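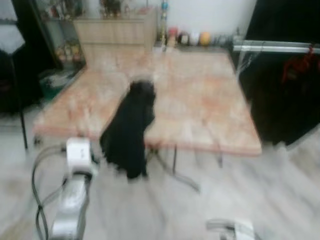
A two-arm robot at a marble-patterned table.

Stustoleck sets budget for two-arm robots

Apr 13, 2023 - The home services company Stustoleck has approved the purchase of 4 two-arm robots for hanging and folding clothes. The order will go to the supplier Vivel, and delivery is planned for December.
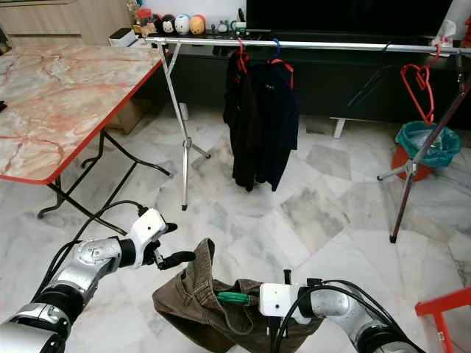 The company compared two offers before the decision. The one from Wastitz had a lower price, but it did not include spare gripper fingers or cables. Stustoleck expects to replace these parts often, so they are now a separate line in the budget - 18 sets for the first year.
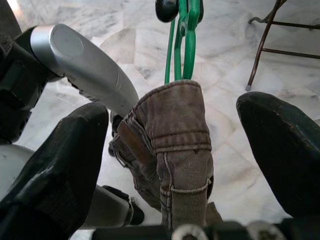
Training of the staff is also in the plan. Each operator will receive 35 hours of practice with trousers, jackets and hangers, and the lessons will be given by the engineering office Sfakianakis.
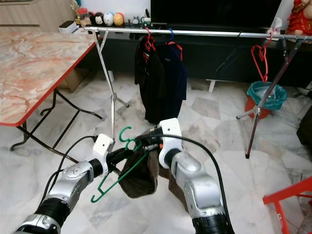
Racks and folding tables will be bought later, when the rooms are measured. The company wants to reach 1000 garments in a week with all the robots together. A second order is possible next year, but no money is reserved for it yet.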